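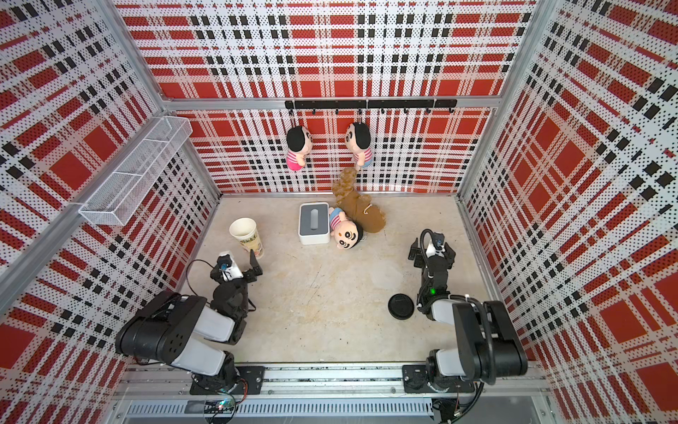 Equipment / Two-Arm Workcells

Estow Bench Cell, Gripper Evaluation Setup

July
By Hidayah Menon, Applications Group, Troststead

The Estow bench cell is a two-arm station for comparing grippers, wrist cameras and controllers on small household objects. Both arms are mounted on an aluminum profile along the front of the table, and each carries a parallel gripper with a camera module above the fingers. Soft toys, a tissue box and drink cups with lids make up part of the standard object set.

Two finger types were compared on the present configuration: the Vandum standard finger and the narrower Panyasiri finger. Primo Gatti and Fotini Tsakiris recorded 1786 attempts over five weeks, using the same controller settings throughout. Cup lids were given the largest share of the program, as they require both grippers to hold a light part at matching height. 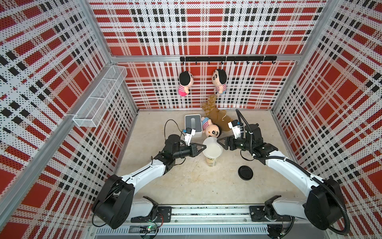
Operators should set grip force separately for each arm before any lid task. The Vandum finger tolerates a wider range of settings; the Panyasiri finger gives the wrist camera a better view of the rim. Fingers are to be inspected after about 2000 cycles and replaced in pairs.

Finger sets may be ordered separately from the cell. Requests for the full comparison record should be addressed to Reinhold Frerichs at the Troststead office.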